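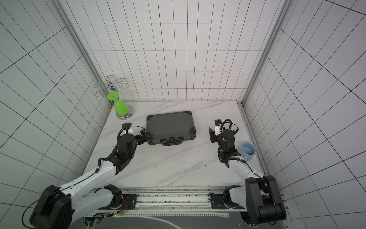 Quick one tonight, kettle's on. Spent the evening getting ready for January's card night at Kamath and have got less done than I wanted. The clutter is the trouble. The green wine glass is still hanging on its rack, the pale blue mug is still out, and the chip case is sat there shut between the lot of them. Marble pattern looks nice and shows every ring, so coasters this year. Please.

Bought the case through Drarnau, second hand, 141 all in. Bit steep. Heavy thing, handle on the front, little latches either side of it. Ribbed lid. I like it more than I should.

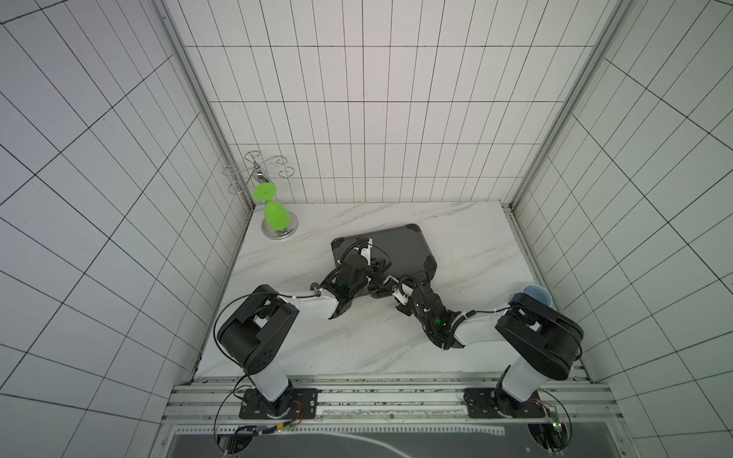
Lakshmi Warrier thinks we ought to give up on chips altogether and play for matchsticks like her gran did, 200 in a box and no arguing over what the brown ones are worth. Fair point. Last time we argued till gone eleven. Still no though, matchsticks roll off and then you're under the table with a torch.

Rules so far: start with 3,000 each, no buying back in after supper, whoever deals badly does the washing up. Supper is dal and whatever's in the freezer.
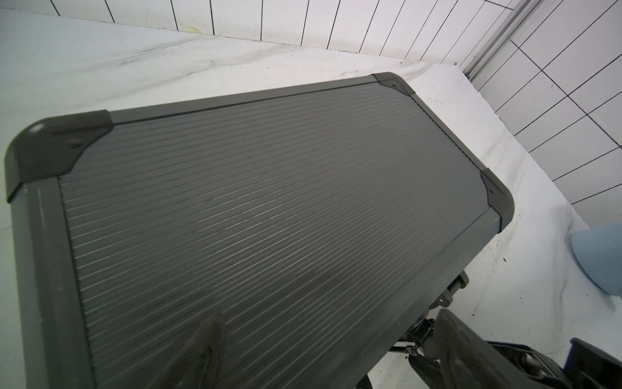 Krishnamoorthy Murthy

Right, back again after tea. Had a proper look at the lid. Scuffs in the middle and a smudgy patch lower down, plus scratches on the metal edging. Will try a damp cloth and a bit of washing up liquid, nothing stronger, I ruined a tray that way once. Corner caps can stay as they are. Then the inside, wich is black foam and will want the soft brush.

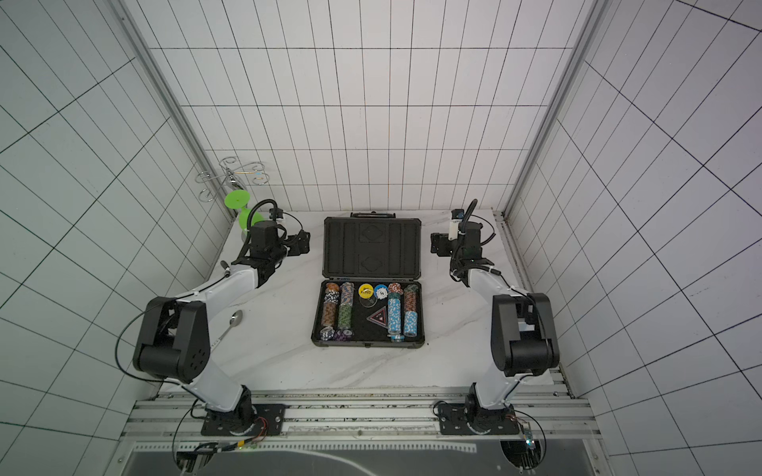
Sort them by colour before anyone sits down, writes Ernlow in the comments, and leave the loose ones out as change for the first hand. Good idea and I'm nicking it. The purples and the blue-and-whites can go in the middle to begin with. Brown stays top value, I've decided, and teh list goes on the fridge. Bring a cushion, the chairs are hard.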